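Trakevus Forum > Software > Planning and control
Thread: Planner treats a perfectly good shelf as lava

slow_servo
Two-arm cell, restocking task: drinks from the tabletop onto a two-tier shelf. The top board is fine. For the lower board, the planner thinks for 25 seconds, gives up, and reports "no valid path" with what I can only describe as relief. If I delete the shelf from the collision world it finds a path instantly, straight through the shelf. Joint limits look sane. Padding is whatever the default is. Config is the stock Tindden one with our table pasted in.

pnadar
What's the default padding, though? Last June it got bumped in an update and the changelog called this "improved safety." Our gripper couldn't fit into a bin it had been living in for a year.

slow_servo
It's 25 mm. On every link. Including, I now see, the shelf.

pnadar
So you've got padding on the robot and padding on the obstacle, and the gap between the boards has been upholstered shut. Set the shelf to zero and leave some on the arms.
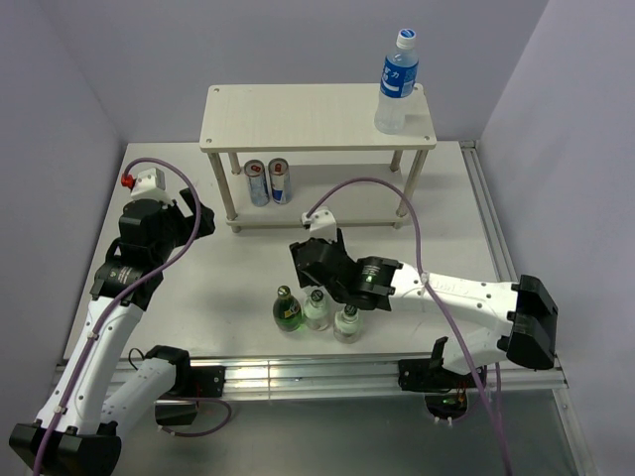
The other thing I'd look at is whether both arms are being planned as one group. If they are, you're sampling in a space with twice the joints to move one can, and the arm that has nothing to do gets a vote.

kong_z
Disagree on splitting the groups. We did that and got two lovely plans that met in the middle. If they share the table, plan them together and give it a decent seed.

pnadar
Or plan them separately and put a lock on the shared volume. One arm waits. Waiting is cheap.

kong_z
Waiting is cheap until your cycle time is on somebody's slide.

M. Lehner
How is perception feeding the shelf in? If it's a point cloud mesh and not a box model, clear bottles will ruin your afternoon. Depth comes back as soup and the octree fills in whatever it feels like.

slow_servo
Mesh from the cloud. 2414 triangles for what is, morally, two boards and four legs.

M. Lehner
There's your lava. Replace it with primitives. Keep the cloud for the things that move.

slow_servo
Did all of it except the group split. Shelf is now boxes and cylinders, padding zero on the shelf and 5 mm on the arms. Lower board plans in 600 ms. It did pick a route with the elbow way up in the air, like it was hailing a cab, but it got there.

kong_z
That's the seed. Told you.

pnadar
That's the cost function. Path length in joint space has no opinion about elbows. Add a small posture term before you go blaming seeds.

slow_servo
I'll try both and report whichever one makes the fewest people right.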